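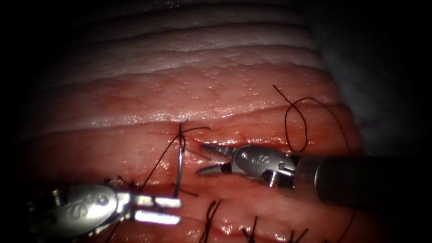

*Two robotic needle drivers at an incision in a tissue block, with a curved needle standing between them. Photo: Skareda*

**PLUDINTON, December 2, 2021** – Skareda is very happy to share the first results from Umali, a research method that teaches surgical robots to sew by letting them learn from people who already sew very well (and from those same people's slips, which proved every bit as useful).

Stitching is slow, fussy work. The thread curls where it likes and the tissue gives under the needle. Most earlier attempts by our group tried to plan a whole stitch ahead of time, and a plan made that early was often out of date by the time the needle reached the second edge. Umali breaks each stitch into short stretches and looks again at the tissue before starting the next one.

The team trained the method on recordings made by 14 surgeons and trainees, all working on tissue blocks at the bench. In the trial that followed, the robot attempted 74 single stitches and finished 58 of them without a person stepping in. Of the rest, most went wrong while the needle was being passed from one driver to the other, and that handover is where the group will be spending its winter!

"I have watched a great many stitches this year, more than is good for anyone's eyes, and I still lean toward the screen when the knot goes down," said Kulap Yensuk, who leads the project at Skareda. "What pleases me most is how it behaves after a bad grasp. It backs off, has another look, and tries from a slightly different angle, much as our trainees do."

Leif Nyberg of Zidico, the partner that built the control software, said the two teams had argued happily for months over how long each stretch should be. "We settled on about two seconds," he said. "I wanted shorter. Kulap was right, and I have told her so in writing."

Umali is a laboratory method and has not been used on patients. A full report, with the failed stitches included, will be posted in April, and research groups who would like to try the training recordings before then are warmly invited to write to the Skareda press desk in Pludinton.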